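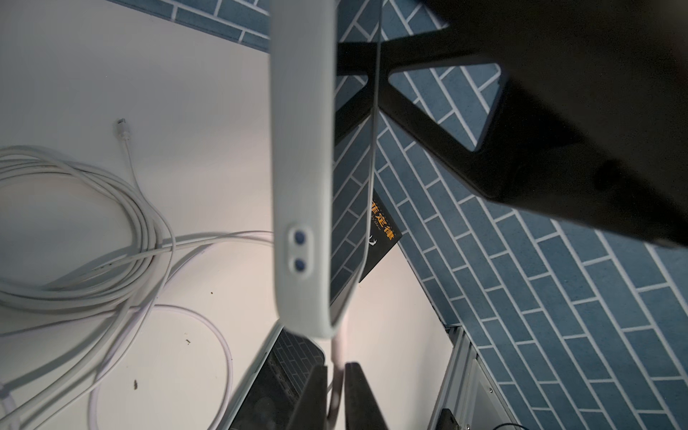
The phone in its pale case, with the blue brick pattern behind

From: Oksana Kuzmenko
To: Ollport Home & Craft list
Date: 3/4/14
Subject: Re: Backdrop paper and a paler phone case

Zlata Kovalchuk wrote:
> Hello all,
> I've finally got round to sorting out the white table in the back
> bedroom, where I put things to take their pictures before they go on
> the swap page. The wall behind is a dreadful mushroom colour and I'd
> like to cover it. Does anybody know where Oksana got her blue brick
> paper, and does it crease? Also, is a light phone case a nuisance to
> keep clean? Mine is black and I can never find it in my bag.
> Zlata

Dear Zlata, and everybody else who has been following the great table debate,

Sorry to have been so slow, we had my sister's lot staying and I didn't sit down until they'd gone. "Blue" doesn't tell you much. I'd call it slate, with thin white lines for the grout, and the bricks are the long narrow sort, more like tiles really. It came off a roll from Demchenko, the decorating shop in Grodside, next to where the wool shop used to be. They had 3 rolls left when I was in and the lady said she could order more, though you'd have to wait until June for it. They did a green as well, but it made everything I put near it look a bit poorly.

Does it crease? Well, yes, if you fold it, so don't! I did fold my first piece to get it in the car and I could never get the line out again, not with a warm iron and a tea towel and not with a week under the encyclopaedias. Ask them to leave it on the tube. When you cut it, allow 5 inches more than you think you need at each end, and put the pattern level before you stick anything down (I used the removable putty, and so far the plaster has stayed on the wall, touch wood). If you look at it from one side the rows run off at quite a slant, and I rather like that, but my brother-in-law says it makes him feel seasick.

Now, the case. Mine is a pale greyish white, smooth and matt all over, with a nice thick rounded edge at the bottom, and a pill-shaped opening for the two lenses. I do find it easy to spot in a bag, so you'd be better off there. As for keeping it clean, it picks up dye from new jeans, and I got a faint blue patch in the first fortnight. A damp cloth and a dab of washing-up liquid had most of it off. I wouldn't use the Bramus cream cleaner, lovely as it is on a sink, because I tried it on an old case and it went all streaky. The opening for the lenses is the place that gathers fluff, and a dry paintbrush sorts that out.

One more thing while I think of it. Watch out for anything shiny on your table. A dark glossy screen will give you the bricks all over again, only gloomier, and you may not notice until you look at the picture afterwards. Books are much better behaved. The black one with the orange Chinese characters hardly reflects a thing, and it's a cheerful bit of colour next to all that blue.

I have a decent offcut left over, long enough for a small table, and you're very welcome to it if you'd like to try the colour before spending any money. I'm in most mornings, or I can bring it to the next swap if somebody reminds me the night before.

Love to your mum, and tell her the rhubarb is up,
Oksana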